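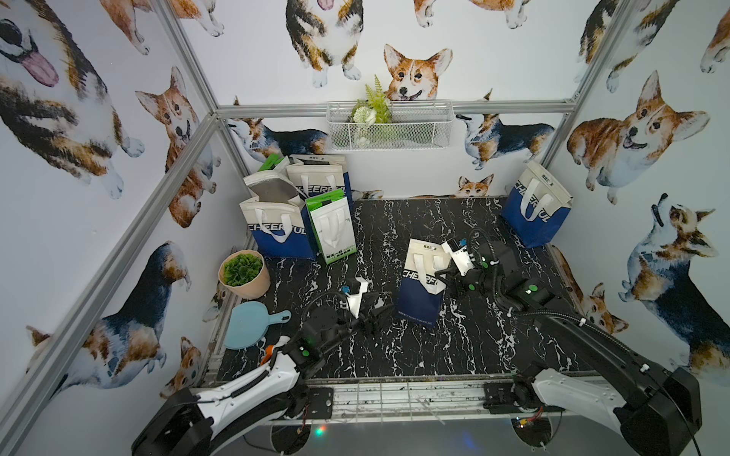
Right. Quick one, the bus goes in 18 minutes and I promised I'd write up the Trorkomgate walk before August ran out.

Went with Rozália. Two days, two blisters, one of them still going. The path starts behind the old Tavard mill and the sign is hidden in a hedge, so don't look for the sign, look for the stile with the missing step. After that it's uphill for roughly 90 minutes. Proper uphill. I stopped talking, which Rozália enjoyed.

Top was lovely. Windy. Lost my hat, got it back, lost it agian.

Coming down we went wrong at the sheep pens. My fault, I was sure about the left fork. Ended up on the Van Acker farm track and had to walk back along the road with lorries going past, no pavement, not nice. Take the right fork!

Stayed over at Osamu Yagi's, who made us soup and wouldn't let us wash up. Slept like a stone. Second day was flatter and mostly drizzle, not much to say about it except the heron by the weir.

Anyway. Home now, legs like planks, living on toast and anything cold out of the fridge or a paper bag. 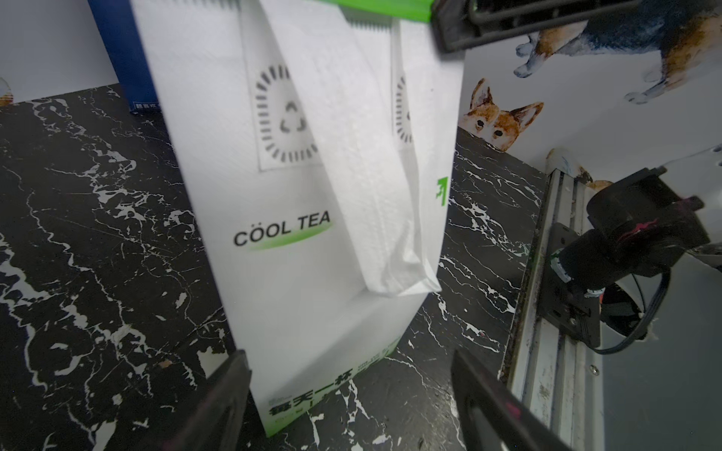

Things to bring next time

Plasters, more than you think. A hat with a string. Dry socks for the second day, I forgot mine and had to borow a pair. The paper map, as my phone gave up before lunch.

Got to run, bus.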